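Elora pocket microscope, second look

Posted Mon 4 January

Right, promised a proper write up of the Elora and never did it. Had it since before Christmas. Used it most evenings, mostly on moss, pond gunk and whatever the cat drags in. Quick version: good little thing, annoying stand, buy it if you like looking at tiny animals and don't mind swearing a bit. 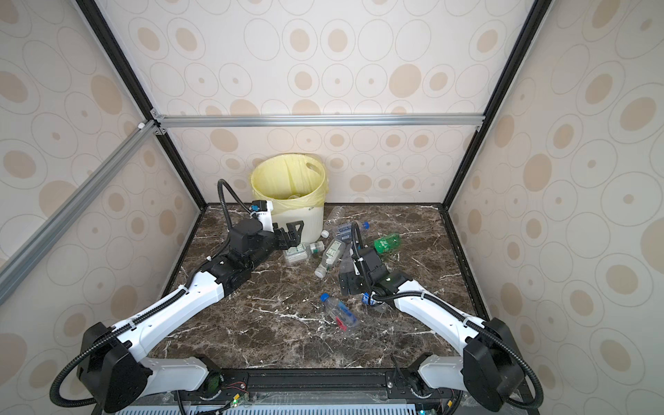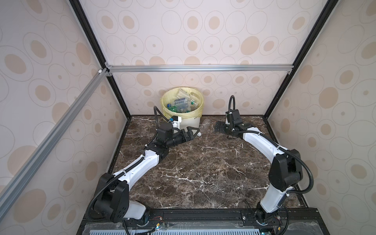
So. What you get. The scope itself, a clip for your phone, a stand, a few glass slides and a booklet. Booklet is useless, skip it. It tells you to start with an onion. Everybody starts with an onion. Go and get some moss off a wall instead, squeeze it out over a dish and have a look at that.

Moss is where I got my first tardigrade. Took me two evenings and a lot of false alarms (bits of sand look exactly like a tardigrade curled up, until you've seen a real one and then they don't at all). This one was trundling along a leaf with all its legs going. I made a noise. Edit Kun from the pond group had told me to try the roof side of the gutter, drier moss, soak it overnight in rainwater, and she was right. Tap water seems to do them no good, or mine anyway.

Image quality. Lovely in the middle, soft at the edges. At low power you hardly notice. At high power you get a sharp disc with mush round it, so you end up chasing the animal to keep it in the good bit. Rotifers will sit still for you if they've stuck themselves down to feed, and you can see the little crown going round like mad. Anything that swims, forget it. Paramecium just a blur unless you put a wisp of cotton wool under the cover slip to slow them down. Old trick, works.

Light is decent. It's got 3 settings and I only ever use the middle one. Top one washes everything out and I suspect it cooks the poor things too, they slowed right up after a few minutes. Might have been me. Bottom setting is for people with better eyes.

Now the stand. Oh the stand. Screw on the side works loose and the whole head sinks while your looking, very slowly, so you think your focus is off and keep fiddling. I've put a rubber washer on mine from the odds tin and it's held since. Kornél Katona has the same model and hasn't had any bother, so maybe I got a duff one. Wrote to the shop in Delholm, they offered to swap it, couldn't be bothered with the post.

Phone clip is fine. Fits mine with the case off. Getting it lined up is a pain the first few times and then your hands learn it. Videos come out better than stills, I think becuase you can pick out movement you'd never spot in a single shot. Sent one of a water bear having a go at a nematode to Csenge Kovács and she played it to her whole class. Apparently they wanted it to win. It didn't, the worm wriggled off.

Compared with the Bárány, which I had before and gave to my nephew: the Bárány has the nicer stand by miles, heavy, doesn't budge. Worse light though, and you can't take it down to the pond because it weighs as much as a brick. For sitting at a table I'd have the Bárány back. For taking out in a coat pocket, Elora.

Batteries. Eats them. Get rechargable ones.

Tried it on myself as well, seeing as someone always asks. Bit of sticky tape on the side of the nose overnight, onto a slide in the morning, hunting for face mites. Found skin, grease, one eyelash. No mites. Doesn't mean I haven't got any, they live down in the follicles and don't always come up on tape. Will try again. Mei Pennington got one first go and has been unbearable.

Things I'd change: stand (obviously), a lens cap that stays on, a spare pack of cover slips in the box. I've broken most of mine. You can get them cheap enough but it's a wait, and of course you only find out you've run out when there's something good in the dish.

Would I buy it again, yes. For a kid, yes, with a grown up to do the washer. For anyone wanting to measure or count things seriously, no, save up.

Going down to the Grendutbridge ditch at the weekend if it isn't frozen. After hydra this time. Will add a bit here if I find any.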